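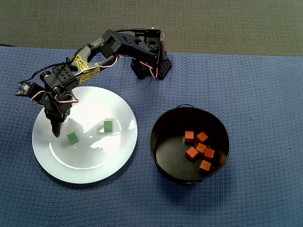

Rutport Supper Club - Home Cooks Team

03/09/2025

1/ Well, friends, the club has talked me into sharing how I cook a pot of beans, so settle in with a cup of coffee, this may take me a few posts (I was told to keep it short and I did try!)

2/ I start with dried black beans from Brundero, the little grocery by the ferry stop in Ostbridge. They sell them out of big bins and you scoop your own. Three cups feeds my house for most of a week, with a bit left for the freezer.

3/ Soak them overnight in plenty of cold water with a spoonful of salt. I know, I know, my grandmother said salt makes them tough, and I loved her dearly, but I've salted mine for years and they come out soft and creamy every time.

4/ Next day, drain them and put them in your heaviest pot with an onion cut in half, a bay leaf and a good glug of oil. Cover with fresh water, boil hard for ten minutes, then turn it way down and go do something else for an hour or so.

5/ Taste five beans before you call it done. One soft bean doesn't mean the rest are with you - I learned that with company already sitting down.

6/ A few of you asked about the chili sauce I brought to the last supper. It's from Tăng, the lunch counter two doors up from the Rutport library, and they'll sell you a jar if you ask at the register. Go easy the first time!

7/ Save the cooking liquid, please. I fry some garlic, pour the liquid in and let it bubble down, and that's lunch over rice with a fried egg on top.

8/ Our September supper is beans and greens, and we're trying to get 128 plates out of the church kitchen, so if you can lend a big pot, leave us a reply. Put your name on the lid with tape, mine went home with somebody in the spring and I still miss it.

9/ Oh, and cornbread! Somebody please bring cornbread. I'll do the butter.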